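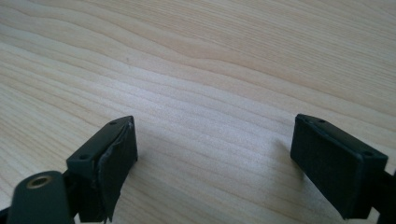 Stimen asks regional court to review Vomesach ruling on border crossing

22/09/2014

The government of Stimen said it will ask the full bench of the regional court to review last week's ruling on the closure of the Vitale crossing, arguing that the judges went beyond the treaty that both countries signed.

A spokeswoman for the foreign ministry told reporters that the request would be filed before the deadline set by the court. She said Stimen respected the court but could not accept "an order that tells a state when to open its own gate."

The ruling, handed down by a panel of judges, found that Stimen broke the transit agreement with neighboring Vomesach when it shut the crossing to freight traffic without the notice the agreement calls for. The panel ordered Stimen to reopen the road to trucks within 50 days and to pay part of Vomesach's legal costs. It did not award damages, although Vomesach had asked for them.

Two of the judges wrote separately. One agreed with the result but said the notice rule should be read more loosely in cases of public safety. The other said the case should not have been heard at all until the joint border commission had finished its own work.

The Vitale crossing is the only paved road between the two countries that can carry heavy trucks. Before the closure, 400 trucks a day used it, according to customs figures cited in the ruling. Most carried timber, canned food and farm machinery. Since then drivers have had to use the ferry at Somow, where the wait has at times run to 3 days.

Stimen closed the road in the spring after a dispute over inspections. Its customs service said trucks from Vomesach were arriving with papers that did not match their loads. Vomesach said the papers were in order and that the real reason was a quarrel over transit fees, which had been going on for more than a year. The court did not decide which side was right about the papers. It said only that the agreement requires 33 days' written notice before any closure that is not an emergency, and that Stimen gave none.

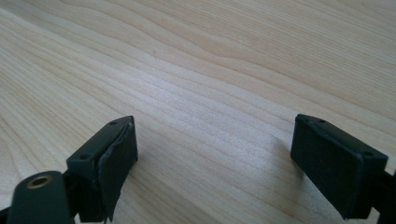 In its written defense, Stimen had said the closure was an emergency. The panel rejected that argument, pointing out that passenger cars and buses were allowed through the whole time and that the ministry's own statement at the time called the step "administrative."

The foreign ministry of Vomesach welcomed the ruling and said it expected Stimen to carry it out in full. "A request for review does not stop the clock," the ministry said in a short statement. It added that its customs officers were ready to return to the shared inspection post at Vitale on the first day the road is open.

Lawyers who follow the court are divided on that point. The rules say that a ruling stays in force during a review unless the full bench agrees to suspend it. In earlier cases the bench has usually taken several weeks to answer such a request, and Stimen is expected to ask for a suspension at the same time as it asks for the review. If the bench takes as long as it has in the past, the deadline for reopening the road could be close by the time an answer comes.

The ruling has also caused an argument at home. Opposition parties in Stimen's parliament have called for a debate on the closure and want the government to publish the letters it exchanged with Vomesach before the road was shut. The government says the letters are confidential under the terms of the border commission. A vote on whether to hold the debate failed on Thursday's agenda earlier this month and has been put back on the calendar for the coming session.
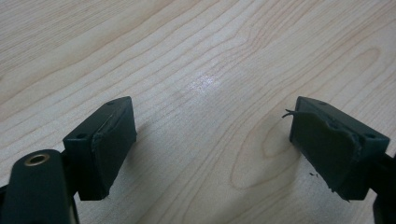
Freight companies on both sides said they wanted a quick answer either way. The hauliers' association in Stimen said its members had signed winter contracts based on the ferry route and would need time to change them. Its counterpart in Vomesach said the ferry added so much to the price of a load that some smaller firms had stopped crossing altogether and sold their trucks.

In Somow, the town council has asked both governments for money to repair the harbor road, which was not built for heavy traffic. The council said the pavement had broken up in several places over the summer and that trucks were parking overnight on side streets near the school. It has put up temporary signs and limited parking on the streets closest to the dock, but says drivers have few other places to go. Neither government has replied to the request in writing.

The two countries signed the transit agreement after talks that lasted most of a decade. It covers road and rail freight, sets fees for the use of the crossing and gives the regional court the final say over disputes. Either side may withdraw with a year's notice. The Stimen spokeswoman was asked whether withdrawal was being considered. She said it was "not on the table at this stage" and that the government wanted to settle the matter within the agreement.

She also said Stimen was willing to restart talks on inspections whether or not the review is granted. The last meeting of the joint border commission ended without a statement, and no date was set for the next one. Vomesach has said it will attend any meeting but will not discuss inspections and fees together, as Stimen has proposed.

If the full bench agrees to take the case, a hearing is likely in December. Both sides would be given time to file new written arguments, and the bench could uphold the ruling, change parts of it or send it back to the panel. If it declines, the ruling becomes final and Stimen will have to report to the court on what it has done to carry it out.

The court's registry confirmed that it had been told of Stimen's plans but said no papers had been received so far. It declined to comment further.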